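Footballausrüstung nach der Saison reinigen und einlagern

Stand: Fr 27. Mai

Wer im April die letzten Trainings mitgenommen hat, bekommt jetzt wieder die üblichen Angebote: Ozonkammer, Spezialspray, Reinigungsservice mit Abholung. Steltico verlangt für das Saisonpaket aus Helm, Shoulder Pads und Hose 129 Euro. Ich habe mir die Leistungsbeschreibung durchgelesen und finde darin Waschen, Trocknen und »Auffrischen«. Die ersten beiden Punkte schafft man zu Hause an einem Nachmittag, und was der dritte sein soll, steht auch im Kleingedruckten nicht.

Meine Anleitung gilt für normale Amateurausrüstung, Lineman oder Receiver, Jugend oder Senioren. Was der Hersteller in sein Heftchen schreibt, geht im Zweifel vor, vor allem beim Helm.

Was man braucht

Eine Wanne oder die Dusche, lauwarmes Wasser, milde Seife ohne Duftstoffe, eine weiche Bürste, zwei Mikrofasertücher, einen Kreuzschlitzschraubendreher von Hand. Keinen Akkuschrauber, damit sind mir schon zwei T-Muttern am Gesichtsgitter durchgedreht. Dazu eine Sprühflasche mit 500 ml.

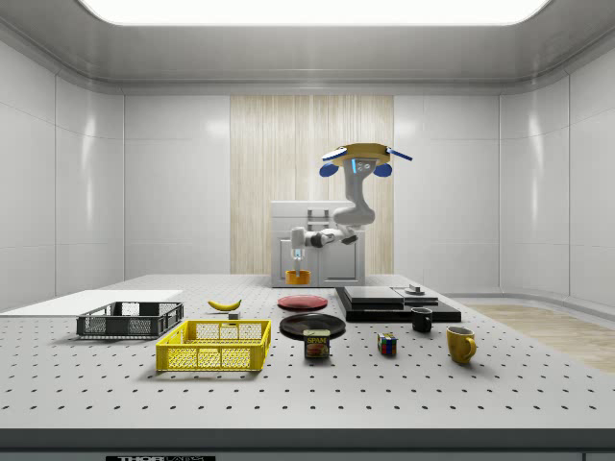 Darf das Trikot zusammen mit den Pads in die Waschmaschine?

Das Trikot ja, die Pads nur, wenn sie sich herausnehmen lassen und im Etikett ein Waschsymbol steht. Fest eingenähte Polster in Integrated Pants kommen in ein Wäschenetz, 30 Grad, Schonschleudern. Shoulder Pads haben in der Trommel nichts verloren, egal, was in den Foren steht.

Schritt 1: Helm zerlegen

Kinnriemen abknöpfen, Backenpolster lösen, Gesichtsgitter nur abschrauben, wenn darunter wirklich Dreck sitzt. Luftpolster vorher ablassen. Vor dem Ausbau ein Handyfoto von der Innenseite machen, sonst rätselt man im August, welches Polster hinten saß.

Die Schale wird mit Seifenwasser abgewischt. Kein Verdünner, kein Bremsenreiniger, auch nicht für die Farbspuren fremder Helme. Lösungsmittel können die Schale angreifen, und sehen muss man davon erst einmal nichts. Aufkleberreste gehen mit warmem Wasser und Geduld ab. Mit dem Spezialreiniger von Indow übrigens auch, nur hat er bei mir genauso lange gebraucht.

Bei der Gelegenheit auf Haarrisse achten, besonders um die Bohrungen. Wer einen findet, spielt mit diesem Helm nicht mehr. Kleben ist keine Option, und der Bekannte, der es trotzdem gemacht hat und dem nie etwas passiert ist, ist kein Argument.

Schritt 2: Shoulder Pads abbürsten

Die Gurte öffnen, alles auseinanderklappen und die Innenseite mit der Seifenlösung abbürsten. Am Kragen und unter den Achseln darf man zweimal ran. Danach mit klarem Wasser abspülen, bis es nicht mehr schäumt. Seifenreste scheuern beim ersten Camp wie Schmirgelpapier.

Desinfektionssprays sehe ich skeptisch. Das Mittel von Karno riecht nach Zitrone, und hinterher riecht eben das Pad nach Zitrone und Schweiß. Wer Hautprobleme im Team hatte, sollte sich trotzdem ein Mittel mit ausgewiesener Wirksamkeit besorgen und die Einwirkzeit auf der Flasche einhalten. Kurz drübersprühen und zuklappen ist Dekoration.

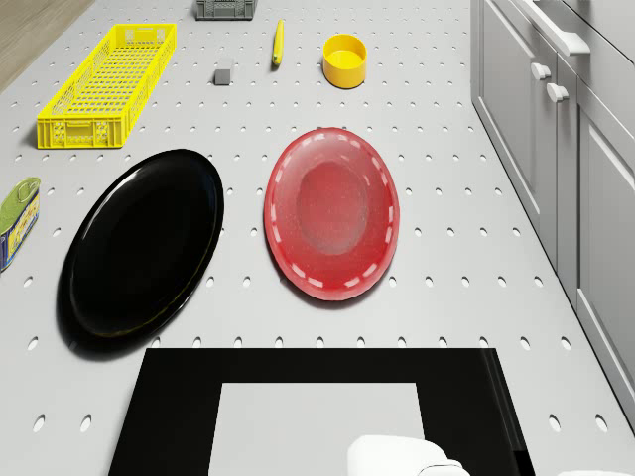 Handschuhe, Kinnriemen und lose Polster trocknen schlechter als die großen Teile und landen meistens trotzdem als feuchter Klumpen unten in der Tasche. Sie gehören einzeln ausgelegt, Handschuhe mit der Öffnung nach unten. Die Trockenstation, die Dervishi dafür anbietet, ist im Grunde ein Lüfter mit Schläuchen. Ein länglicher Kunststoffkorb mit offenen Gitterwänden wie der gelbe auf dem Bild lässt auch Luft durch, und mit dem Griffschlitz an der Stirnseite trägt man ihn leicht auf den Balkon. Nur nicht voll machen, eine Lage reicht.

Schritt 3: Trocknen

Im Schatten, mit Durchzug, mindestens 13 Stunden, Shoulder Pads länger. Heizung, Föhn und Heckscheibe vom Auto scheiden aus. Schaum wird bei Hitze gern hart oder löst sich vom Träger, und dann ist der gesparte Reinigungsservice doch teuer gewesen.

Ob ein Polster trocken ist, merkt man beim Zusammendrücken mit einem Stück Küchenpapier. Bleibt es trocken, ist es gut. Fühlt sich die Oberfläche trocken an, sagt das wenig.

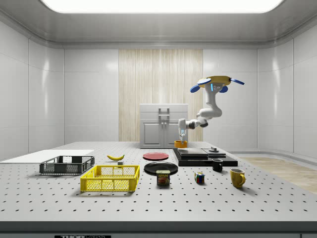
Greifarm über einem kleinen orangefarbenen Becher

Schritt 4: Schrauben und Gurte

Rostige Schrauben am Gesichtsgitter austauschen, und zwar gegen die passenden vom Hersteller. Witold Pawlak, bei uns Equipment-Manager, hat eine Dose mit Baumarktschrauben konfisziert, die alle »fast gleich« waren. Fast gleich lang heißt beim Helm, dass innen etwas übersteht. Ausgeleierte Gummigurte kommen weg, auch wenn sie mit einem Knoten noch halten — der Knoten drückt im dritten Viertel aufs Brustbein.

Schritt 5: Einlagern

Helm auf ein Regalbrett, Öffnung nach unten, nichts obendrauf. Shoulder Pads hängend auf einem breiten Bügel. Keller nur, wenn er trocken ist, Dachboden im Sommer lieber gar nicht. Luftdichte Boxen werden gern empfohlen, meist von Leuten, die Boxen verkaufen. Ein alter Bettbezug hält den Staub genauso ab.

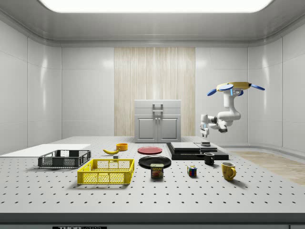

Gelbe und graue Gitterkiste auf gelochter Tischplatte, rechts darüber der Roboterarm

Vor dem ersten Training im Sommer alles noch einmal anziehen, Luftpolster neu einstellen, Kinnriemen nachziehen. Der Helm darf sich beim Drehen nicht vom Kopf lösen, die Stirnhaut muss mitgehen. Wer über den Sommer gewachsen ist oder die Frisur gewechselt hat, braucht womöglich andere Backenpolster. Die bitte früh bestellen, im August wollen alle dieselbe Größe.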